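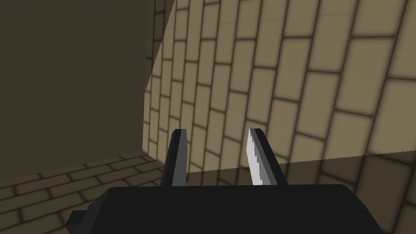

# Vorlegebesteck-Set Halness, 6-teilig

Das Set Halness enthält die Teile, die beim Essen in Gesellschaft auf den Platten und in den Schüsseln liegen und von allen am Tisch benutzt werden. Persönliches Besteck ist nicht dabei. Wer zum Set passende Messer, Gabeln und Löffel sucht, findet sie unter der Serie Skoletstead.

## Lieferumfang

- 1 Vorlegegabel, breit, vier Zinken
- 1 Vorlegelöffel
- 1 Salatbesteck, zweiteilig
- 1 Saucenlöffel mit seitlichem Ausguss
- 1 Tortenheber, linke Kante leicht gezahnt

## Technische Angaben

| | |
|---|---|
| Artikelnummer | 2381 |
| Material | Edelstahl 18/10 |
| Oberfläche | matt gebürstet, Laffen innen poliert |
| Gewicht gesamt | 600 g |
| Spülmaschine | ja, bis 60 °C |
| Entwurf | Osamu Nagano für Ebihara |

Die Griffe sind bei allen Teilen gleich geformt und am Ende etwas schwerer als vorn. Löffel und Gabel bleiben dadurch auf dem Plattenrand liegen und rutschen nicht in die Sauce. Bei sehr flachen Platten ohne Rand empfehlen wir die Besteckbank Girurton, die einzeln erhältlich ist.

## Eindecken und Vorlegen

Das Vorlegebesteck liegt beim Auftragen neben oder auf der Platte, die Griffe zeigen zum Gast. Wird von links angereicht, nimmt der Gast den Löffel in die rechte und die Gabel in die linke Hand. Nach dem Nehmen kommen beide Teile nebeneinander zurück auf die Platte, die Gabel mit den Zinken nach unten.

Stehen die Schüsseln auf dem Tisch, bekommt jede Schüssel ihr eigenes Teil. Der Saucenlöffel bleibt in der Sauciere und wird nicht auf dem Tischtuch abgelegt. Schüsseln werden in eine Richtung weitergegeben, üblicherweise nach rechts.

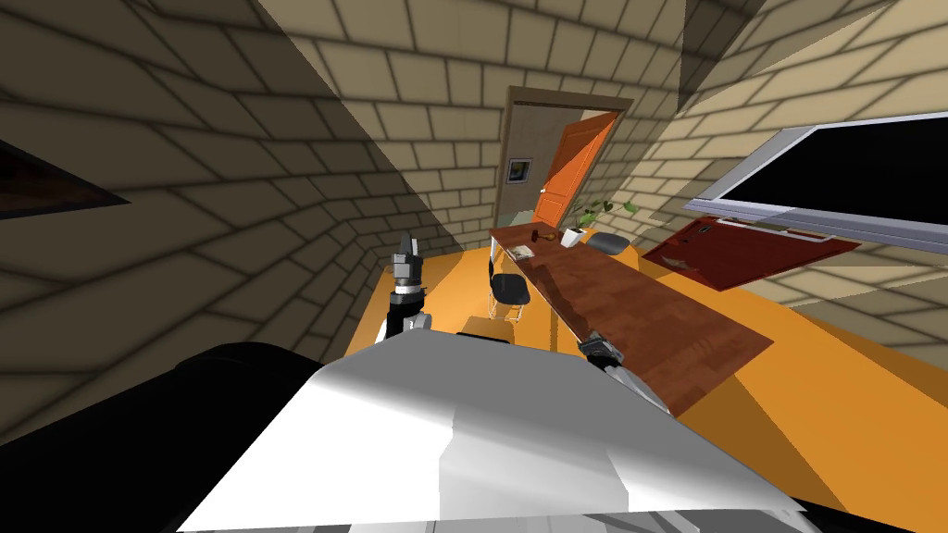
Für Tafeln ab acht Personen sind zwei Sets sinnvoll, damit an beiden Enden gleichzeitig vorgelegt werden kann. Bei einem Buffet reicht ein Set für fünf bis sechs Gerichte. Das Salatbesteck lässt sich auch für Nudeln verwenden, für Spaghetti ist es zu glatt.

## Pflege

Vor dem ersten Gebrauch heiß abspülen und abtrocknen. Salz- und Essigreste nicht über Nacht antrocknen lassen. Die gebürsteten Flächen nur in Schliffrichtung wischen, keine Stahlwolle und keine Silberpolitur verwenden. Kalkflecken gehen mit etwas Zitronensäure weg.

## Preis und Lieferung

Das Set kostet 40 Euro und wird im Karton geliefert. Alle Teile gibt es auch einzeln nach. Gravuren auf der Griffrückseite sind bis zu drei Buchstaben möglich, die Lieferzeit verlängert sich dann um eine Woche. Gravierte Teile können wir nicht zurücknehmen.

Fragen zu Nachkauf und Gravur beantwortet Aileen Padilla im Kundendienst. Die polierte Ausführung ist ab Juni wieder lieferbar.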